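Surner Community Help > Balcony and Outdoor > Railings and Fixtures
Ticket 982
Subject: Railing hums and rattles in the wind, tightened everything, still going
Status: Solved by poster

Hi all, first time opening one of these, so forgive me if I ramble (I will ramble).

We moved into a place in the Rinthorpe building over the winter, high enough up that there's always some kind of breeze, and I love the balcony. Love it! What I don't love is the noise. Any time the wind picks up, the railing starts this low hum, sort of like somebody running a fridge in the next room, and then on top of the hum there's a dry little tick-tick-tick that comes and goes. The hum I could live with. The ticking gets into the bedroom and I lie there waiting for the next one.

The railing is a Brarkum system, according to the folder the building gave us. I don't have a model number. The folder says "Brarkum balustrade, light finish" and that's the whole entry, thanks very much.

What I'd done before posting:

Went along every post with a hex key and snugged up the base bolts. Two of them took maybe a quarter turn. The rest were already tight.

Pushed and pulled on the top rail all the way around while my partner listened from inside. Nothing moved that I could feel, and no ticking.

Took down the planter hooks, the string lights and the thermometer. Same noise that night.

Called the building office. They said railings "make some sound in weather" and offered me a slot in three weeks.

Stuffed a folded dishcloth between the rail and the wall at the end by the door. The hum dropped a bit! The ticking didn't change at all.

So my questions were whether the hum and the tick are two separate problems, and whether I'm going to wreck anything by packing the joints with something soft until the building people turn up. 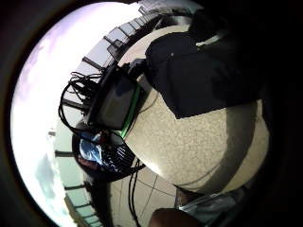 Posted by balcony_hummer on 12/5/19 | Member, Balcony and Outdoor | 18 replies

Okay, update, and a long one. Several of you asked about the little dark bracket, the one attached to the railing between two of the posts, and whether it belongs to the railing or was added by somebody. I'd honestly never given it a thought. I'd gone post by post with my hex key and walked right past it, which I'm a bit embarrassed about.

I went out with a cup of tea and waited for a gust, then put one finger on the bracket. The ticking stopped. Took the finger off, tick. Finger on, quiet. I did this so many times that my tea went cold on the granite and my partner came out to ask what on earth I was doing.

There turned out to be a screw on the underside with no washer behind it. It felt tight going straight in, but you could wiggle the whole bracket sideways by a hair. That's why pulling on the top rail never set it off, I was pulling the wrong way the entire time. I took it off, cleaned out a lot of grit, cut two squares from a sheet of thin rubber I had left over from a Carrillo draft kit, put one on each side and screwed it back down. Not super tight, just until the rubber started to bulge.

Results so far: two windy nights and no ticking at all. None! I slept like a log through the second one.

The hum is still there but much fainter. To whoever suggested the wall end, I think you had it right. I swapped the dishcloth for a proper strip of the same rubber, and now I only hear it if I put my ear near the glass of the door. I'm calling that good enough for January, when I gather the real wind shows up here.

A few answers while I remember:

No, the granite isn't part of it. I put my palm flat on it during a gust and felt nothing, and it doesn't touch the railing anywhere that I can find.

Yes, I asked the office about the bracket. They think an earlier tenant put it up for a shade or a screen, but they couldn't say for sure. They're fine with it staying where it is.

No, I haven't oiled anything. Somebody said to spray the posts and somebody else said absolutely do not, so I've left that alone.

And for the person who said to replace the whole run: the ballpark I got over the phone was nearly 3,000, so I'm very happy with my two squares of rubber.

I kept the slot with the building anyway. I'd like someone who knows these railings to look at the base bolts that took a quarter turn and tell me if they should have thread lock on them. If they say anything useful I'll add it under this post. Marking it solved for now, and thank you all so much for putting up with me!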